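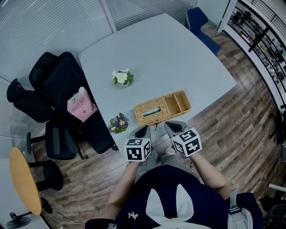 # Trosach hand-held gripper pair – setup and care

Notes for the two-gripper station at the Guimarães site. Both units are the same build, with a marker cube mounted just above the hand. The older Zulico mounts are not covered.

## Contents

- `mounts/` – drawings for the cube bracket
- `calib/` – one calibration file per gripper
- `log/` – faults and repairs, by month

## Before a session

1. Wipe the cube faces with a dry cloth. Solvent lifts the print.
2. Check the cube for play. Tighten the bracket screws if it moves at all.
3. Open and close the fingers 15 times. Any sticking goes in the log.
4. Hold each gripper over the table at working height and turn it slowly. The tracker should keep the cube throughout.
5. Load the calibration file for that gripper. Left and right are not interchangeable.

## Servicing

Clean the finger slides every 500 cycles and replace the finger pads at 4,000. Recalibrate after any work on the bracket – a cube refitted by eye will be out by enough to spoil the pose. The calibration routine takes 189 stills and rejects blurred ones itself.

## Known faults

- Left and right swapped in the output: files loaded in the wrong order.
- Pose jumps near the blinds in the afternoon: glare on a cube face. Close them fully.
- Slow finger return: worn spring. Spares are listed under Grotomgate in the parts sheet.

Last updated: November

Related
- Grotomgate parts sheet
- Zulico mount drawings (old)
- Tracker installation notes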